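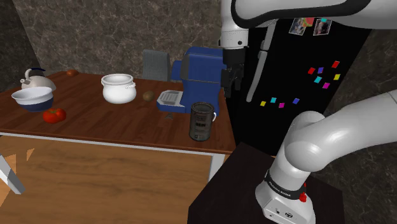 Does a good score in the simulated kitchen tell us the policy will pick the can off a real table? So far it tells us how the policy does in the simulated kitchen, and I wouldn't stretch it past that.

Notebook | Runs | Assets | Meetings | Archive

July, 4:30 pm

Reran the Gikard checkpoint on the can task, 300 episodes, table layout fixed, camera poses fixed. The Veltau write-up claims the sim ranking of policies matches the hardware ranking. Their evidence is 7 policies. I could rank 7 policies by file size and get a decent correlation if I was allowed to pick the seven.

What bothers me more is how they score. A "reach" counts as soon as the gripper body comes within the threshold of the can, whether or not the fingers are placed to close on it. Went through the overhead reaches by hand and threw out 13 that I would never call a reach on the bench. 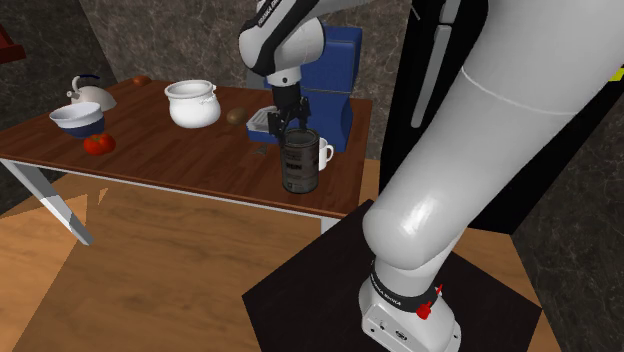

Side view, can task. Gripper down near the can, mug close by on the right.

The mug is a problem for the metric too. Contact with it isn't logged at all in the Asadi config, so a policy that shoves its way in scores the same as one that goes around. Turned contact logging on for every object and started over. Slower, but I don't trust the old numbers enough to plot them.

Second worry is the wrist view. The policy takes both cameras, and I have a feeling it mostly ignores one. Plan: blank the wrist image, then blank the side image, same seeds each time. If success barely moves with the wrist blanked, then the story about close-up feedback in the Veltau text is decoration.

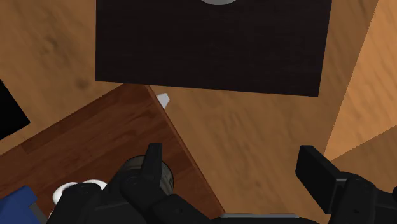
Wrist view, fingers open, can behind the left one.

Look how much of the can a finger can hide. Anything that depends on seeing its edge from this camera will have trouble in a pose like that. Worth logging visible can pixels per step before arguing any more.

Seed 429 crashed twice in the renderer, skipped. Needs a note in the results so it doesn't go missing quietly.

To do: wrist/side blanking on Flileck, contact counts per object, ask for their raw episode files again. Not touching the ranking claim until those are in.

Last updated: July, 6:10 pm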